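Briltow
Two-arm picking software for humanoid robots

Products / Software / Briltow

Overview

Briltow is a perception and grasp planning package for humanoid robots with two arms and multi-fingered hands. It is made by Trondholm for picking work where the parts are large, thin-walled or nested inside one another, and where the container they come in may also hold packing material.

The package takes images from the head camera, finds the parts that can be reached, chooses a grip for one of them and plans the movement of both arms. It passes joint targets to the robot's own controller. Balance and walking stay with the robot maker's software, and Briltow does not replace any part of it.

Briltow is supplied as a runtime for the robot and a desktop tool called Briltow Bench. The two are licensed together.

What it is used for

Typical work is emptying bins, totes and cartons on to a bench, a rack or a second container. Most parts our customers handle are moulded shells, trays, covers and housings. They share a few awkward features. They often have no flat face worth gripping, their inner surfaces are shiny, and when they are put in a bin side by side they tend to overlap.

Suction tools do well on flat, clean parts, and if that describes your work you probably don't need Briltow. It is meant for parts that have to be held by a rim or a flange, with fingers on both sides of the wall.

Perception

Parts are found by their edges first. Briltow looks for the rim of a part and follows it as far as it can be seen, then fits the stored model to the visible stretch. A part that is half hidden by its neighbour can still be located if enough of its rim is in view. The lowest share of visible rim that counts as a match is set in Bench. The factory setting is 60 per cent.

Glare is handled by comparing several exposures taken while the head is still. Areas that are too bright in all of them are marked as unknown and are not used for fitting. They are still treated as solid when the path is checked, so the hand won't be sent through them.

Card, film and paper are recognised as packing and kept as a separate layer. The operator decides per job what to do with this layer:

Ignore: packing is left where it is and the hand may touch it.
Avoid: grips that would pinch packing against the part are scored down.
Clear: packing is lifted out before the next part is picked.

Clear plastic film is the hardest of these to see. Briltow finds it from the way highlights move between exposures, and it will miss film that lies perfectly flat on a pale surface. If your parts arrive under flat film, take it off before the bin reaches the robot.

Grip planning

Grips are planned for each finger. For a rim grip the planner picks a stretch of wall, places one or more fingers on the inner face and the thumb on the outer or upper edge, and checks that the knuckles clear the side of the container. Up to 20 candidates are kept for each part and ranked. The ranking can be seen in Bench, along with the reason any candidate was thrown out.

Grips near the container wall are allowed but cost more. A part standing tight against a side wall will usually be left until its neighbour has been removed, unless you tell the planner to work from one side to the other.

Finger force is limited by part type. Thin mouldings flex when they are gripped, and the limit should be set with a real part in the hand. Bench has a page for this. It closes the hand in small steps and asks you to stop it when the wall starts to bend.

Two-arm control

One arm leads and the other supports. The leading arm does the picking. The supporting arm can be given one of four roles:

Wait: the hand is held open near the container and kept out of the leading arm's path.
Steady: the hand rests against the near rim so the container does not slide.
Hold back: the hand keeps the next part in place while the first is drawn out.
Receive: the hand takes the part from the leading hand once it is clear of the container.

The roles can be changed during a job without stopping it. In Wait, the supporting hand follows a set distance from the rim and moves away if the leading elbow comes towards it. The planner treats the robot's own legs and feet as obstacles, and this matters a good deal when the container is on the floor. Low containers bring the forearms close to the shins, and without this check the arms can be planned into the knees.

Cables on the outside of the arm are modelled as soft tubes with a set amount of slack. You enter the slack once for each robot. If you re-route a cable, enter it again. This is the step most often skipped, and the usual sign is a wrist that stops short of a grip that looks easy to reach.

Briltow Bench

Bench runs on an ordinary desktop computer and connects to the robot over the local network. It is used to add parts, set up containers, replay logged picks and change job settings.

Adding a part: load a CAD file, or let the robot look at the part from several sides on a plain surface. Parts scanned this way need a person to turn them over once. Rims are marked automatically and can be corrected by hand. Symmetrical parts should be flagged as such or the planner will spend time deciding which way round they are.

Containers: rectangular bins with square or rounded corners are built in and only need their inside measurements. Other shapes are loaded as CAD files. White and translucent containers have their own setting for edge contrast.

Replay: each pick attempt is stored with its images, the chosen grip and the joint record. You can step through an attempt, switch to another candidate and see what the planner would have done with it. The last 100 attempts are kept on the robot. Older ones are moved to the desktop if it is connected, and deleted if it isn't.

Settings can be exported as a plain text file and compared between robots.

Requirements

Robot: two arms, each with at least seven joints, and a joint position interface open to outside software.
Hands: three or more fingers, with position feedback from each finger. Fingertip touch sensors are used if fitted.
Camera: colour and depth, mounted at the head, with a view of both hands when they are in front of the body.
Computer: a separate on-board computer with a graphics processor. Briltow should not share a computer with the balance controller.
Desktop for Bench: Windows or Linux, wired network connection preferred.

A list of robots and hands tested so far is sent with the quotation. If yours is not on it, ask. A new hand usually takes us 5 working days to add once we have its files and a unit to try.

Known limits

Briltow does not handle soft goods, bags or loose cables.

Parts stacked more than a forearm's length deep can be seen but often not reached, and the planner will report them as blocked.

Patterned floors can confuse the container finder when the container is pale and low. Setting a fixed container position, or marking one corner, gets round this.

There is no safety function in Briltow. The stop circuit, the guarded area and the risk assessment for the site remain separate, and the software must not be used in place of any of them.

Licence and support

The licence is per robot and includes both arms. Bench may be installed on as many desktops as you like. Updates are included while a support plan is in force. The software goes on working when the plan ends, but new hands and new robots will not be added.

Set-up is done on site or over a remote connection. For buyers in the Baltic countries it is carried out by our partner Sproģis, and for the United Kingdom and Ireland by Clurnwood. Elsewhere, set-up is arranged directly with Trondholm. On-site set-up includes adding your first part and your first container, and we ask for a few spare parts that can be dropped or scratched.

Questions about fit, hands or interfaces go to Aivar Venckus in the applications team. Please send a photo of the part in its container, taken from above, together with its weight and the model of the robot. A trial licence with full functions is available for one robot, and trial settings carry over if you go on to buy.

Floor-level bin picking
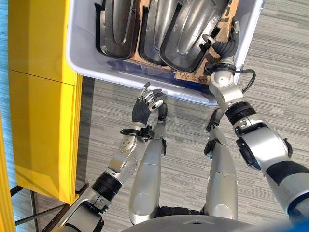
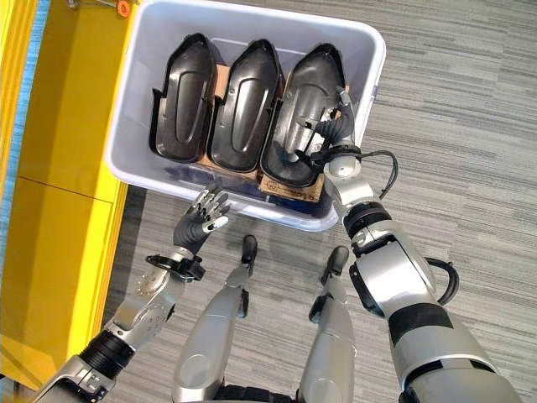

Head view, white bin on carpet: the right hand grips the edge of the right-hand moulded part, with the left hand held open by the near rim.

Related items

Briltow Hand Files — finger models and force limits for supported hands, free with any licence
Briltow Container Pack — extra container shapes, including ribbed and folding crates
Bench manual (PDF, English)
Release notes, November update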